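Raed Semaan
Thread on looking after the two-arm table cell at Skendthorpe. I keep getting asked what the routine is, so I'm putting it in one place. Short posts, plain steps. 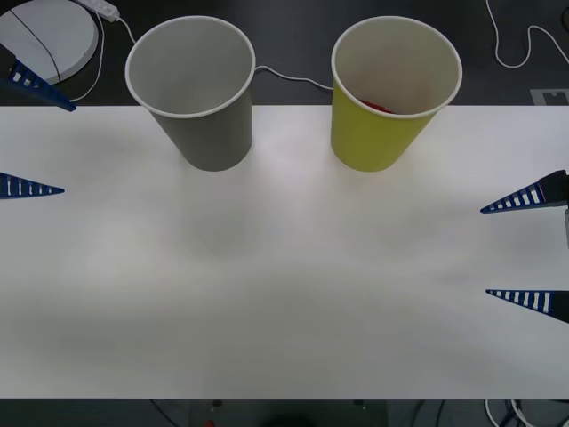 The cell has two arms, one on each side of a white table, both with the same soft blue fingers. Most of what goes wrong with it is in the fingers or the mounts. The arms themselves have given me very little trouble.

2/ I look after it on my own most weeks. Setup takes me a morning the first time and a quarter of an hour after that, if the table hasn't been bumped. If the table has been bumped, start over from post 4.

3/ Before power: look at every finger. They are tapered wedges with slots down the length, and the material between the slots is thin. Bend each one gently with your thumb and watch the ribs. A white stress line across a rib means that finger comes off today. Don't wait for it to tear.

4/ Table next. Ours sits on four leveling feet. I put a long level across the middle, then along the front edge, then along the back edge. Adjust, lock the nuts, check again after locking. Locking the nut moves the foot a little every time.

5/ Wipe the top with a damp cloth and then a dry one. No spray cleaner. We used one in April and it left a film, and paper cups started sliding when a finger touched them. It took two days before I blamed the cleaner. I had already changed the grip force twice by then.

6/ Fingers are changed in pairs. If one on the left gripper is worn, both on the left gripper come off. A new finger is stiffer than an old one, so a mixed pair closes off center and pushes the cup over before it holds it.

7/ Steps for a finger change:
Arm to the service position.
Power off at the controller, and wait for the brake click.
Two screws per finger, from the back of the mount.
Pull straight out. Don't twist.
Wipe the pocket in the mount.
New finger in, screws hand tight, then close the gripper by hand and see that the tips meet.
Then torque.

8/ About that last check. The tips should meet with no step between them. If there's a step, loosen both, close the gripper again, and tighten while it's closed. I used to measure it with a feeler gauge. Holding a white card behind the tips works as well and it's faster.

9/ The screws are small and the mount is softer than the screw. I have stripped one pocket on the right arm. The repair was a threaded insert from Odow, which has held fine, but it cost me an afternoon and a drill bit. Use the torque driver.

10/ Someone asked whether we print our own fingers. We did for a while. The printed ones lasted 58 hours of running on the best set, and less on the others. The molded ones we buy now through Buthelezi last longer, and I spend less time at the printer, so I stopped.

11/ Home position. After any work on a mount I re-home both arms, even if I only touched one. They share the middle of the table, and the zone between them is set from both home positions. Re-homing one and leaving the other is how you get finger tips tapping each other over a cup.

12/ Then the reach check. Run each arm slowly to the four corners of its own half, then to the center line. Keep a hand on the stop button. You're watching the gap between the lower finger and the tabletop. Ours is set to 5 mm at the lowest point of travel. If a corner is different from the others, go back to the table feet before you touch the software.

13/ I've seen people fix a low corner by adding an offset in the program. It works until someone levels the table.

14/ Cups. We test with plain paper cups because they dent if the grip is too hard, and you can see the dent. Use fresh ones. A cup that has been squeezed a few times goes soft in the wall and will pass a check that a new one would fail in the other direction.

15/ Grip check: close on an empty cup, lift it a hand's width, hold for a slow count of ten, set it down, open. Look at the wall and the rim. A light mark on the wall is fine. A crease is too much force. If the cup turns while it's being held, the fingers aren't closing square, so see post 8.

16/ After that I do the same with something small inside the cup. The weight hardly matters. What you want to see is whether the cup tips when it's set down. If it does, the arm is letting go too early, and the fix is a longer pause before opening. Mine is half a second.

17/ Cables. This is the part people skip. Fix the cable to the arm with enough slack for the full wrist turn, and tie it at the elbow and at the base. Run the wrist both ways by hand, with power off, and watch the loop. If it goes tight at either end, redo it.

18/ Cables on the floor should stay away from where you stand to work. I follow each one from the plug to the device once a month and push every connector home. Last time I found a plug that was halfway out. It had been giving us a dropped connection every few days, and I had been looking for that in the logs.

19/ Lighting. Keep it the same. If a lamp gets moved, the shadows from the cups move too, and our detection starts putting the cup edge in the wrong place. I put tape on the floor at the feet of the lamp stands. Cheap and it works.

20/ The log is a paper notebook on the shelf. Date, what was done, which arm, which pair of fingers, initials. I tried a spreadsheet and no one filled it in, me included. The notebook gets filled in.

21/ Spares I keep in the drawer:
2 pairs of fingers
A bag of mount screws
Threaded inserts and the matching tap
Cable ties, the reusable kind
One wrist cable
White card
Paper cups in a closed bag, so they stay flat and dry

22/ Question from a reader at Ilov: how often do I change fingers when nothing looks wrong? I don't. I inspect at the start of each day and change on wear. If you run longer shifts than we do, look at them at the midday break too.

23/ Another one: do you grease anything? Not on these grippers. The slide in ours is dry. Oil on it picks up paper dust from the cups and turns into paste. A dry brush once a week and that's it.

24/ And one about noise. A short click when the gripper opens is normal on ours. A click when it closes is a loose finger screw, every time so far. Stop, check the screws, and check the tips again before you carry on.

25/ End of day: grippers open, arms parked, controller off, then the main switch. Don't park with the grippers closed. The fingers take a set overnight and the first few grips in the morning are weak.

26/ I'm fitting new finger pairs on the right arm next and will add the hours to this thread when they wear out. If your mounts are a different pattern, the order of the steps should still hold, but check the torque in your own manual.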